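Pale table top, oil or leave it alone?

grainger_bit
Joined the forum just to ask this so be gentle. Got a table second hand from a bloke in Brasville, Miettinen on the label underneath, paid 200 for it. Top is very pale wood, seller said ash, I've no idea. Not shiny at all. Want to use it as a proper kitchen table, kids, tea, felt tips, the lot. Do I oil it, varnish it or leave it be? Other half says leave it, I say it'll be ruined by December.

mossybench
Need a picture really. Can't tell finish from "not shiny". Daylight if you can, no flash

grainger_bit
OK went and did one by the window. Grain runs on the diagonal here cos of how I was stood, the big arcs are over on the left.
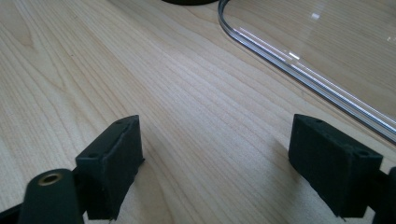 table top, daylight, nothing done to it yet

Colour's about right on my screen, bit warmer bottom right. Any use?

tilly_two_coats
Lovely bit of grain that. Those arches are what you get off a flat sawn board. Could be ash, could be something else, wouldn't swear to it from a photo. Do NOT put ordinary oil on it, it'll go yellow as custard. Did my mum's sideboard and she still brings it up. Matt water based varnish, 2 thin coats, done.

mossybench
Disagree. Varnish on a kitchen table chips sooner or later and then you're stripping the whole top. Hardwax oil with a bit of white in it keeps it pale and you can patch it. I use the Plelier one, not cheap, tin lasts ages tho

tilly_two_coats
Mine's had six years of homework and curry on it and hasnt chipped. Depends how well you prep it.

mossybench
Depends if you own hot pans.

tilly_two_coats
Depends if you own a trivet

oldplanks
Before you two start again, has anyone asked whats on it now? Matt doesn't mean bare. Put a drop of water somewhere it won't show, leave it a few mins. Beads up = there's a finish on there already. Soaks in and goes dark = bare or near enough. Also check it's not veneer before you go near it with a sander, look at the end of the top and see if the grain lines carry on over the edge.

grainger_bit
Good shout, didn't think of veneer. Will look tonight after tea. What grit if it IS solid?

oldplanks
Start at 150, finish by hand with 200 or whatever they've got near it. With the grain!! Not across. You'll see every scratch on wood that light once the sun's on it. Hoover it, damp cloth, let it dry, then your finish.

tilly_two_coats
And test on the underside first. Whichever tin you buy.

mossybench
That we agree on

pinhole_pete
I'd leave it tbh. Wipe clean cloth from Trillum market and let it get marked. It's a table

grainger_bit
Other half has read that and is now unbearable. Right, water drop done by the leg end: sat there in a bead for ten mins, wiped off, no mark. So theres something on it?

oldplanks
Yep, there's a finish. Oil won't go in over that, so either sand back to bare or use it as it is and see how it wears. I'd give it the winter.

mossybench
Sand it back

grainger_bit
Giving it the winter. Might be back in spring with felt tip questions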